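Stripping an old tower for parts

I finally opened the tower that Duarte Calado left me in November. It was one of a batch retired from the Lumbantobing office, and my plan is to keep the board and supply and recycle the shell.

The order I use is always the same. Unplug, hold the power button for a few seconds, lay the case on its side with the open side up. Release the side latch and lift the cover away. On this model the front panel is held by a row of small tabs, and they get brittle with age, so I press them one at a time with a plastic tool.

Memory comes out first. Push both clips outward and the module rises by itself. The processor cooler is slower — the old paste sets hard, and twisting a few degrees each way is safer than pulling. I keep the screws in separate cups because the drive screws and the case screws have different threads. Mixing them cost me an evening on the last machine.

The power supply label is worth reading before anything is unbolted. Leena Väisänen keeps a spreadsheet of salvaged units, and mine will be entry 2041. She wants the output ratings, the connector types and the fan condition.

Drives are pulled by their plastic tabs, no tools needed. Wiring I leave until last, and I tie each bundle before moving it.
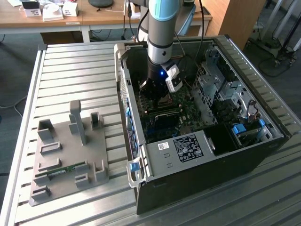
Next up is the board itself, which I will test on the bench with a spare supply before deciding whether it goes on the shelf.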